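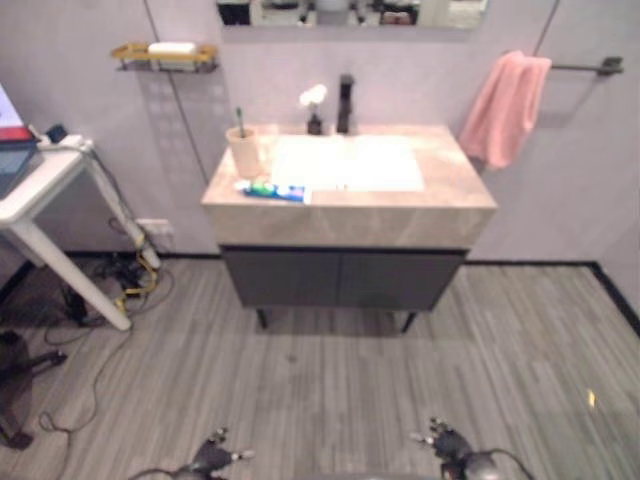
Bathrooms & Tiling > Vanities, Basins and Storage

gribbleside
31 Oct 2024
Has anyone lived with a vanity on legs for more than a few months? I'm told the gap underneath makes a small bathroom feel bigger. I suspect it makes a small bathroom feel dusty. The one I keep going back to is a dark grey cabinet with a marble-look top, from Kultthorpe. I'm also doubtful about the rail being fixed so close to the side of it.

Maeve Duggan
We've had a Diseck one on legs for 3 years. You do get fluff under it, but you can get a mop in, which you can't with a plinth that doesn't quite meet the floor. I'd have it again. 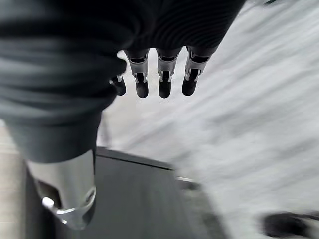
Dark surface, close up

tapwasher
I don't believe the "feels bigger" line either. It's the same cupboard with less cupboard in it. Measure what you'd lose at the bottom and ask where the loo rolls are going.

gribbleside
That was my thinking. And the rail? A towel on the left end of it comes right down beside the counter.
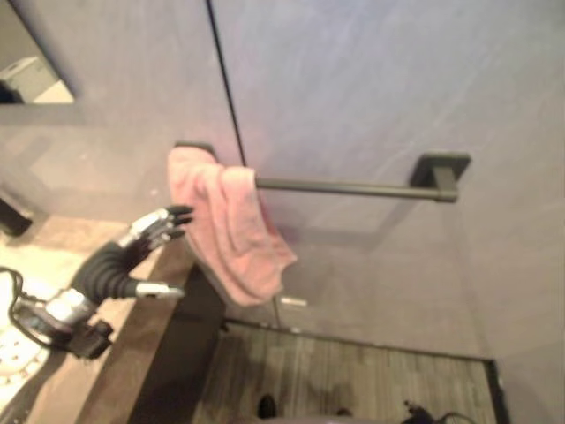 Re: Rail next to the vanity

Abenezer Woldegiorgis
I fit these. Leave the rail where it is and hang the towel at the other end. People worry far too much about this. A towel touching the edge of the top does no harm if you wash it now and then.

Maeve Duggan
Sorry, I disagree. Ours touched the counter and soaked up every splash. It smelt by March. We moved the rail 14 cm along and that sorted it.

tapwasher
One smelly towel isn't much evidence. Did you change the washing powder as well?

Maeve Duggan
No, I did not change the washing powder.

gribbleside
I'm leaning towards moving it. The other thing is clutter. In every showroom there's a cup and one toothbrush on the side and it looks lovely. At ours it's toothpaste lying about with the lid off, and the pale top would show every smear.

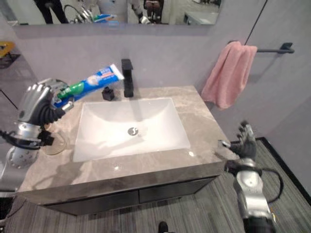
So I'd want the paste in a drawer or up on a shelf, and I can't see my lot managing either for more than 2 days. The Mac Carthaigh brochure says its tops "shrug off daily life". Whose daily life?

tapwasher
Ask for an offcut, put toothpaste on it and leave it overnight. If they won't give you one, I'd draw my own conclusions.

Abenezer Woldegiorgis
Goline gave me an offcut when I asked. Wipe it in the morning with a damp cloth, no scrubbing.

gribbleside
Will do. Still not sold on the legs.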